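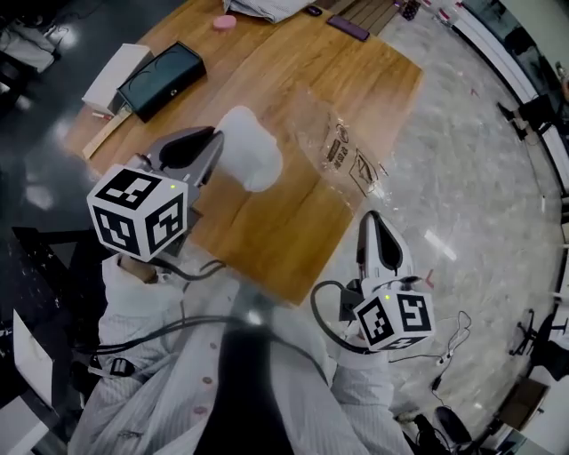
## Moving the file server to the new disk

The file server Janholm gets a new system disk on Thursday, starting at 6 p.m. Shared folders and the wiki will be offline while the copy runs. Mail and the print queue live on Kullau and are not affected.

The old disk still has 106 GB of data on it, and the log partition has filled up twice since spring. We looked at growing the partition in place, but the swap area sits right behind it and would have to move first. Copying everything to a larger disk is less work.

What you need to do before then:

- Save and close any open files on the shared folders by 5:45 p.m.
- Log out of remote sessions. Anything still running at 6 p.m. will be stopped.
- If you mount the shares from a script, check that it uses the server name. Old scripts with the disk ID in them will fail after the move.

The nightly backup will run at noon that day, so there is a fresh copy if the new disk won't boot. In that case the old disk goes back in and we try again in September.

One more change: the limit for home folders goes up to 126 GB per account. You don't have to ask for it. Use ticket 2892 for anything that looks wrong afterward - missing folders, odd permissions, slow logins.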